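FOR IMMEDIATE RELEASE

Telstead opens mixed-bin sorting days for household odds and ends

TELSTEAD — Starting in March, the Telstead reuse hall will take household odds and ends unsorted. No more separate boxes. Bring it all in one go, tip it in a bin, done.

The new service is called Nala and runs mornings, 9 to noon, at the Zistby Road entrance. Cleaning things, cups, toys, kitchen bits, whatever came out of the cupboard under the sink. Clean and unbroken please. Scratched is fine.

"People were standing in the parking lot sorting cups from toys on the hood of the car," said Nadja Ruchti, who runs the hall. "Then half of them gave up and drove home with it. So we said, give it to us mixed."

Everything goes into deep gray bins with a divider, front part for what comes in, back part kept free for what's been picked out. A white dustpan can land next to a purple cup and that's ok, it all gets split up later and put on the shelves by room. 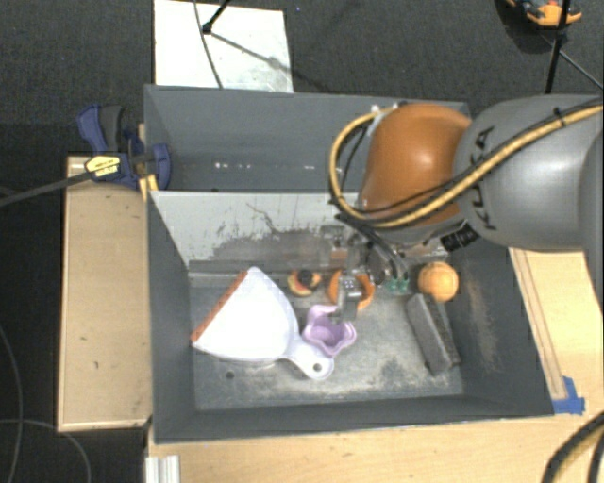
Sorted goods go out on the shelves the same afternoon, priced by size. Small items $4, large items $7. Sets stay together where we can manage it. Anything not sold after 26 days moves to the free table by the door.

Not accepted: knives, glass, batteries, anything with a cord, paint. Mattresses also no — please stop asking at the desk, the answer hasnt changed.

Shelving for the new section was built by Hirvonen, the joinery shop next door. Balthasar Pfister of Hirvonen said the low shelves were made deep enough for buckets and dishpans, "which is what everyone brings in the spring."

Drop-off is free, no appointment needed. Larger loads, more than one carful, call ahead and ask for Vitória Prata.

Press contact: Cyrill Kälin, Telstead reuse hall, front office. Interveiws mornings only.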